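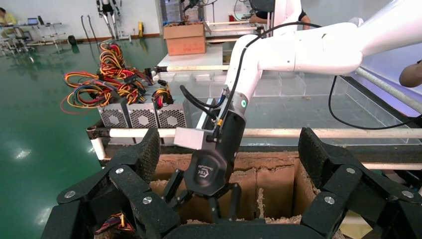
Review: Cardboard Compartment Boxes and Clear Divided Trays for Small-Parts Storage

Prepared for the Corrigan Technical Center by Mikkel Thorlacius
8 Jun 2018

Purpose of this review

The Center's equipment program receives donated desktop computers throughout the year and breaks them down for repair, parts recovery and teaching. Sorting and holding the parts has become the slowest stage of the work. Power supply units are the most awkward of the common items. They are heavy for their size, they have metal corners, and each one comes with a thick harness of red, yellow and black wires that catches on everything near it.

The Center was asked to compare two kinds of divided container now in use on its benches: the Plarkari compartment box, made of corrugated cardboard with cardboard partitions, and the Jusosham divided tray, made of clear acrylic. Both were used over a period of 60 working days. The findings are intended for partner workshops that are about to place orders for the fall term.

The Plarkari cardboard compartment box

The Plarkari box is delivered flat. The outer shell folds together without tape, and the partitions slot into one another to form the cells. A new member of staff can put one together in three minutes after being shown once.

Its chief strength is depth. A bulky item can stand upright in a cell with its leads tucked in on top, and the cardboard walls keep one harness from working its way into the next. The walls also give a little when a large part is pressed in, which the acrylic tray does not. Labels may be written directly on the outside in marker.

Wear is the main concern. The top edges of the cells take the most handling, and they are the first place to fail. On boxes in daily use the upper edges tear, the corrugated layers open up, and pale fibers begin to come loose. This does not prevent the box from holding parts, and the Center has kept boxes in service well past that point. The fibers are unwelcome near fans and open connectors, however, and torn edges tend to snag thin wires as they are lifted out. We recommend checking the edges once a week and retiring any box in which a partition no longer stands up on its own.

Moisture is a second weakness. One box was left on a damp floor over a weekend and the base had to be discarded. The partitions were saved and used in another shell, and it should be noted in the product's favor that the parts are interchangeable.

The Jusosham clear divided tray

The Jusosham tray is a rectangular tray with transparent compartments. It is shallow by comparison and is plainly meant for small items: screws, brackets, standoffs, short jumper leads, adapters. For these it performed very well. Contents can be identified from the side or from across the bench, and staff were seen to open fewer wrong containers when looking for a particular screw.

The tray wipes clean and sheds no dust. It does scratch. After the first month the floors of several compartments had turned cloudy from metal parts being dragged across them, although this had no effect on use. The dividers are fixed, so the tray cannot be adapted to a larger item, and a wire harness of any length will simply spill over the sides.

The tray is also the more expensive of the two. For the price of one, a workshop can buy seven of the cardboard boxes.

Handling of power supply units

Neither product fully solves the problem of the harness. When units are set side by side with the wires left free, the leads soon form a single tangle that hangs over the side of the table and can pull a unit with it. The Center now requires each harness to be folded back on itself and held with a reusable tie before the unit is stored. Connectors should face up. With this done, the cardboard box is satisfactory. Without it, no container we have tried is of much help.

Units should be placed in their cells by the metal case and never lowered by the wires.

Placement on the bench

Benches work best with the deep box nearest the person sorting and the clear tray just behind it – the reverse arrangement led to sleeves catching on the taller cardboard walls. A larger open carton may be kept farther back for packing waste.

Ratings

Plarkari compartment box
Ease of setup: very good
Suitability for bulky parts: good
Durability: fair
Value: very good

Jusosham divided tray
Ease of setup: not applicable (supplied ready to use)
Suitability for small parts: very good
Durability: good
Value: fair

Recommendation

The Center recommends the Plarkari box for power supply units, drives and cable assemblies, with a stock of 20 spare partitions for each bench so that torn pieces can be replaced promptly. The Jusosham tray is recommended for fasteners and other small hardware. Workshops with a limited budget should buy the cardboard boxes first.

A third product, the Trudum stacking bin, arrived too late to be included and will be reviewed in September.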